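Packing house at Lomurau hands the night sort to robots, and the crew gets its evenings back
25th August

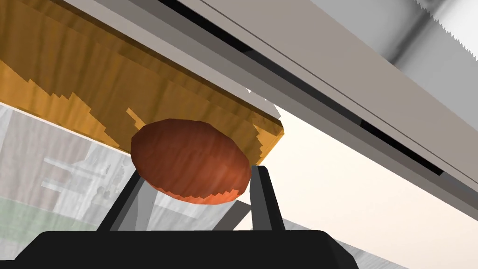 The potato packing house at Lomurau has stopped running a night shift on its sorting floor, and the people who used to work it could not be happier to talk about that. Two robot arms now do the late sorting on their own. The 16 workers who took turns on the night roster have moved to days, all of them on the same pay grade as before, with the night allowance folded into their base wage until the next contract.

Clernik, the company that owns the plant, switched the arms over to full night running in July after a long stretch of trials. Each arm has a simple two-finger gripper. It picks up one potato at a time, turns it for the inspection lights, and sets it in the lane for its size and grade. Anything the system can't make up its mind about goes into a holding bin, and a person looks at it in the morning.

A good part of the training was done in simulation. The engineering team at Zuvetti, which supplied the arms and the software, built a computer version of a work area and let a simulated gripper practice there before the real ones ever touched the crop. Potatoes are a tricky thing to practice on. They come in every shape, they roll, they bruise if you squeeze them, and a good grip on one is a bad grip on the next. They can also get pinned against things. Some of the most useful practice, the engineers say, was on awkward grips close to boards and rails, where there isn't much room to move and a careless pull can scuff the skin.

What makes the project fun to follow is how much of it came from the sorting floor. Early on, the arms were treating every potato with a dark patch as a reject. The sorters knew better. Plenty of those patches are just soil, and a few varieties have skin that looks rough even when the potato is perfectly sound. So a group of them spent their afternoons at a screen with the engineers, going through pictures and marking which ones they would keep. In all they worked through 970 pictures, arguing happily over the hard ones, and the holding bin got a lot lighter after that.

The engineers got an education too. One sorter with many seasons behind her showed them how she rolls a potato toward her with her fingertips to see the far side before she lifts it. The arms had been lifting first and turning second, and dropping a few along the way. They now nudge first. On the floor they call it "the roll," and everyone is quite proud of it.

The day shift has changed as well. Sorting by hand hasn't gone away at Lomurau. The premium line, where potatoes are packed loose in boxes for restaurants, is still done entirely by people, and so is anything from the first days of a new field, when the software hasn't seen that crop yet. But there is less standing in one spot. Workers rotate between the premium line, the holding bin, quality checks and a new job the plant calls cell lead, which means looking after the two arms: cleaning the fingers, changing worn pads, reading through the overnight log and deciding whether a problem is worth a call to the supplier.

Six people have trained as cell leads so far. The course takes 60 hours, all on paid time, and none of it asks for a background in computers. One of the first to finish it, a packer who told us she used to hand her phone to her kids whenever it needed updating, now changes the grip settings herself between varieties. "I thought I'd be scared of it," she said. "Then it dropped one on my foot and I got annoyed, and after that we were fine."

There were worries, and some of them are still around. When the plan was first announced, several workers expected the night crew to be let go and said so at a very lively meeting in the canteen. The company answered with a written promise that no jobs would be cut on the sorting floor for two years. Workers would like that stretched further, and talks about it are set to start after the main harvest. A few people also miss the nights themselves — the quiet, the long coffee breaks, the drive home with the road to themselves. One former night sorter said it took him weeks to learn how to sleep in the dark again.

The arms aren't as quick as a good sorter, either. On a clean, even load they fall behind an experienced pair of hands by a fair margin, and very small potatoes still give them trouble. They make up the difference by carrying on through the night, so a load that comes in late is ready to pack when the doors open. Truck drivers have noticed. Morning pickups that used to wait in the yard are now mostly out the gate before the first break.

For many on the crew the biggest change has been at home. Dinner with the family came up in almost every conversation we had. So did soccer practice, evening classes, and a plant bowling team that folded years ago for lack of people free after six and has now started up again — it lost its first match badly and has already ordered shirts.

Clernik plans to put a similar pair of arms into its smaller plant at Villalba, where the work is mostly sweet potatoes and the shapes are stranger still. Two of the Lomurau cell leads will go along for the opening weeks to help train the crew there. The Villalba sorters have already been asked to start setting aside their oddest potatoes for the engineers, and the first crate is full.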